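Wednesday is laundry night at our place, and I finally have something exciting to report! (Yes, laundry can be exciting. Stay with me.)

Back in November I decided that all the black clothes in the house were getting their own load. We own a ridiculous amount of black. My work pants, the hoodies, the long sleeve tees I buy every time Dollano has a sale, it just keeps multiplying. I used to throw it all in with the towels and then spend the evening picking lint off my sleeves, which I do not miss one bit.

So now the darks go in together, inside out, on cold, and I hang nearly everything up. It takes some 70 minutes from start to finish and I love it!! My oldest hoodie is going on 3 years and I still wear it out to dinner.

The idea came from my friend Meifang Ding, who has been washing this way forever and whose black sweaters look brand new. She also told me to fasten every zipper first and to go easy on the detergent, two things I had never once done in my life. I cut mine down to half a scoop and the fabric feels so much softer.

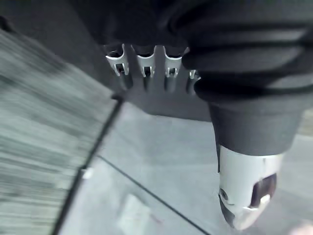
Dark stuff in a big soft heap, with a few white clips peeking out underneath.

I'm still working on folding. Long sleeves are my weak spot, I always end up with one arm hanging out of the pile. If you have a folding method that works for hoodies, please leave it in the comments, I will try every single one! Next week I'm taking on the sheets.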